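Placemat

From the Nakpan Household Encyclopedia

A placemat (also place mat, table mat) is a flat covering laid on a table under one person's plate and utensils. Protects the tabletop from heat, scratches and spills. Also decorative. Sizes vary by country and by maker. Not to be confused with a trivet, which goes under a hot serving dish, or a coaster (cups only).

Contents
1 History
2 Materials
3 Printed and outline mats
4 Use in schools
5 Care
6 Collecting
7 See also

History

Before mats most households that covered a table at all covered the whole thing with one cloth. Laundry was the problem. One spilled bowl of soup and the entire cloth came off. Smaller cloths set at each seat were easier to wash and could be swapped one at a time. The habit spread slowly, breakfast first, then lunch. Formal dinners held on to the full cloth much longer and in some houses still do.

In the town of Festitz the mat trade grew out of towel weaving. Weavers there had narrow looms and a lot of leftover yarn, so a mat was an obvious product. The local pattern is a plain center with two stripes at the short ends, usually red. Daranee Khamphan's book on Festitz weaving lists 463 stripe variations, though several are clearly the same one under differnt names.

Paper mats came later, with roadside restaurants. Cheap, thrown out after the meal, and the printer could sell the blank space for ads. The Jornum paper works ran mats for diners up and down the coast, mostly maps and word puzzles.

Materials

Cotton and linen. Soft, washable, need ironing. Linen outlasts cotton but stains set faster if left.

Straw, reed, bamboo. Common in warm climates. Light and good with heat, poor with gravy. Crumbs get between the strips.

Cork. Good insulation. Chips at the corners after a while.

Vinyl and silicone. Wipe clean. Silicone grips the table, vinyl tends to curl.

Felt. Quiet under heavy stoneware. Holds smells.

Paper. See above. Heavier grades are sometimes laminated and reused.

Printed and outline mats

An outline mat shows the shape of each item where it should go: circle for the plate, smaller circle for the cup, long shapes for the fork, knife and spoon. Used with young children, in training dining staff and in some care homes. Simple black line on a pale ground is the usual advice. Busy backgrounds make the shapes harder to pick out, this was Nipon Ratanaporn's main complaint about the early animal-print versions.

The same idea turns up well outside the dining room. Work surfaces, tool drawers, sewing tables, anywhere a thing has a fixed spot.

Left-handed versions exist, made mostly to order. Ivness sold one for 2 seasons and then dropped it from the catalog.

Use in schools

Elementary schools use outline mats for table manners, also for sorting and matching lessons. Jyoti Vishwakarma's teaching guide suggests starting with the plate alone and adding one item per week. Others hand out the whole set on day one. No agreement on which works better.

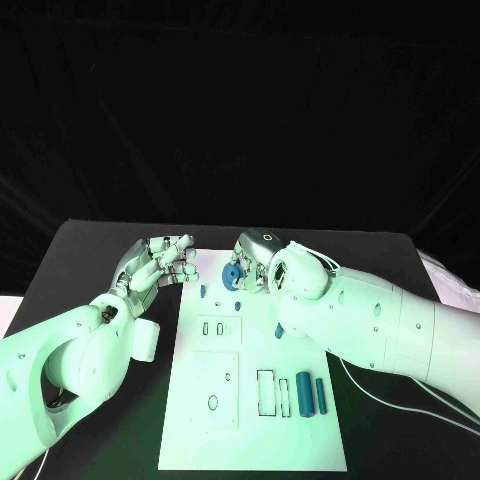 Mats for group work are bigger than a single place setting and are often just a sheet of heavy paper or plastic spread over the table. Children share it. Tape at the corners helps.

Care

Shake out crumbs before washing. Cloth mats go in warm water, flat drying is best for anything with a backing. Never soak cork or straw. Vinyl that has curled can be put under a stack of books overnight. Store flat if there's a drawer for it, otherwise rolled, never folded.

Collecting

Paper diner mats are the main collecting field. Condition is everything and unused ones bring more then stained ones, except where the stain is part of a known story. Tien-fu Au's collection runs to 3363 mats, cataloged by town. The Jornum coast map set has 17 sheets, the April printing being the hard one to find. Wrong color lighthouse.

Boonmee Khunthong's price list is the usual reference. Out of print.

See also

Coaster
Table runner
Tablecloth
Trivet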